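Jirnelow bench notes: wrist cable, again

2025-09-23

Quick one, I have to be out of the shop by six and the right hand is still half open on the bench in my head.

So the right wrist on Jirnelow started dropping out last week. Not every time. Rolls past a certain point, fingers go limp for a second, then it's back like nothing happened. The log said 300 dropouts since the last service, which sounds awful, but most of them are a few milliseconds and the controller just rides over them. It's the long ones that hurt. You lose the pinch and whatever it was holding goes on the floor.

Suspects, in the order I thought of them: the hand itself, the Plirkent driver board, the wire bundle at the wrist. Checked in exactly that order too, which cost me a whole evening. The hand was fine. Swapped the driver board with the left side and the fault stayed on the right, so not the board either. Should have started with the wires. I always should have started with the wires.

Araceli Gallegos had a look and found it in maybe two minutes. She held the wrist still and just wiggled the bundle with one finger while I watched the readout. Drop. Drop. Drop. One conductor had gone soft right where the sleeve ends, insulation perfect, copper inside broken. She says the same thing happened to her in March on Bolger (the older arm pair, lives at her place now) and the fix was more slack, not better wire.

Re-crimped it, pulled the outer sleeve back and let the bundle make a proper loop at the wrist. Looks messier. I know. But a tight bundle bends at one spot every single time and a loop spreads it out, so messy it stays. The hand cable has its own connector and hangs seperately below, I don't tie those two together anymore.

Then the rope test. I like rope for this becuase it needs a real pinch, and if the fingers let go you see it straight away. Left hand open and out of the way, right hand takes the loose end and draws it off the coil. Cloth stays down on the table, otherwise the coil skates all over the place.
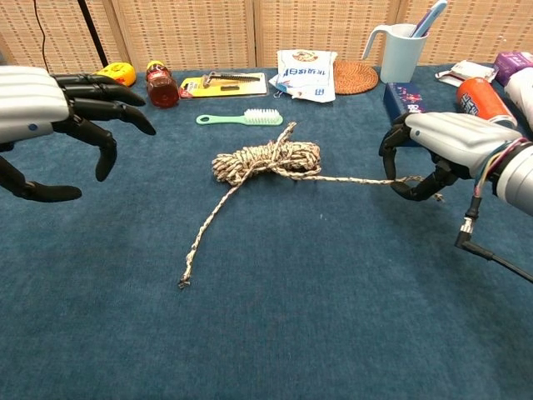 Settings and leftovers

Mostly for me, so I can find it next time.

Part number on the crimp terminals is 2691, the drawer label is wrong. Bought the last bag from Jelley, they had them when the usual place didn't.

Zero the wrist AFTER the sleeve goes back on. Did it before, had to do it twice.

Roll limit is pulled in by 9 degrees on the right side only. Left is unchanged. I'll open it up again once I trust the loop, maybe next month.

Grip force back to the old value. I'd bumped it up while chasing the dropouts, which did nothing except warm up the finger motors. Dumb.

Cycle counter read 3182 when I closed the wrist up. Next look at the bundle is at the next service, or sooner if the log starts filling up.

Still to do: proper strain relief on the hand connector. Right now all the weight of that cable is on the connector and I don't love it. Araceli wants a printed clip, I want a zip tie - we'll see who gets there first. Also need to order more sleeve, there's one short piece left and it's the wrong diameter.

OK, locking up.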